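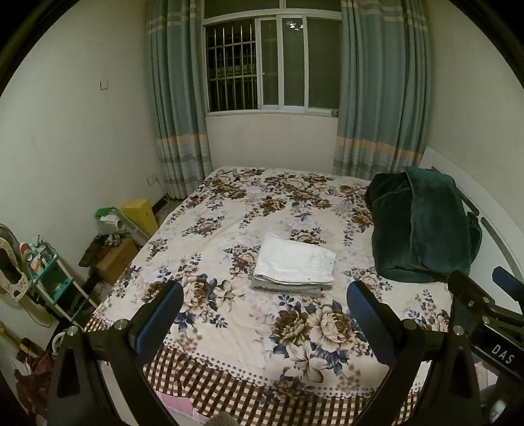 Rezaul Biswas wants to know under my last post whether the housekeepers at Kallgate get a say before the folding robots turn up, or only a cake afterward.

Cake, Rezaul. It was lemon.

---

Background for the new people: I do linens. Management bought a system from Hodness in July and the job is now called "linen supervision." Same shoes.

---

The old target was 331 folded pieces a shift. The new target is 435, because the machine "helps." It helps with the flat stuff. Anything plush comes back to me with a ticket number.

---

Two of us used to fold side by side and talk the whole time. Now she's on the machine side with ear protection and I'm on exceptions. We text at break.

---

My wrists do feel better. I put that on the feedback form, and it's the only part they quoted in the newsletter.

---

Extra pay for learning the new system: 25 cents an hour. Extra passwords: four.

---

Still folding by hand at home. White cloth on top, gray underneath, no ticket.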